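Notícias da bancada

Olá outra vez! Na última edição prometi contar como andava a teleoperação no projeto Watinine, e desta vez cumpro. Passei boa parte do mês com os comandos na mão, a ensinar os dois braços a trabalharem em conjunto, e confesso que saí de lá com os ombros feitos num oito.

O princípio é simples: eu mexo, os braços copiam, e o Mak (o nosso programa de gravação) guarda tudo. Já temos 427 demonstrações, 29 das quais vou ter de repetir por culpa minha - hesitei demasiado a meio do gesto, e o modelo aprende as hesitações com uma fidelidade comovente.

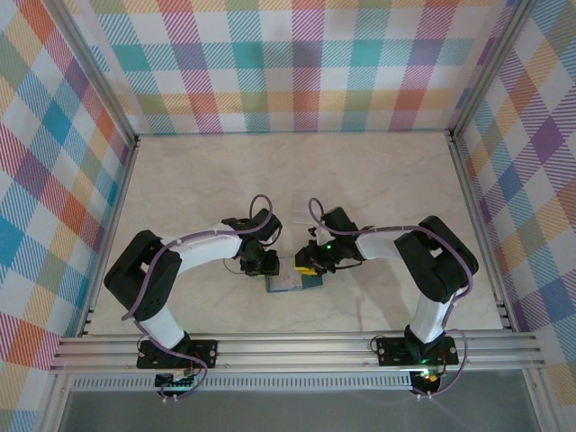
Os dois braços na bancada, com o cartão entre as garras.

Agora ando às voltas com o cartão. Parece coisa pouca, mas pegar num objeto tão fino em cima de um tampo liso pede uma paciência que eu não sabia que tinha! A Hsin-yi Su ensinou-me a aproximar as garras mais devagar e a parar um instantinho antes de fechar. Desde então as minhas gravações ficaram bem mais limpas, e já não resmungo tanto para o ecrã.

Falta-me experimentar a passagem de uma garra para a outra, que me assusta um bocadinho - são dois comandos e eu sou muito destra. Se alguém tiver truques para treinar a mão esquerda, escreva-me, por favor. Em março alguém sugeriu malabarismo e ainda estou a pensar nisso.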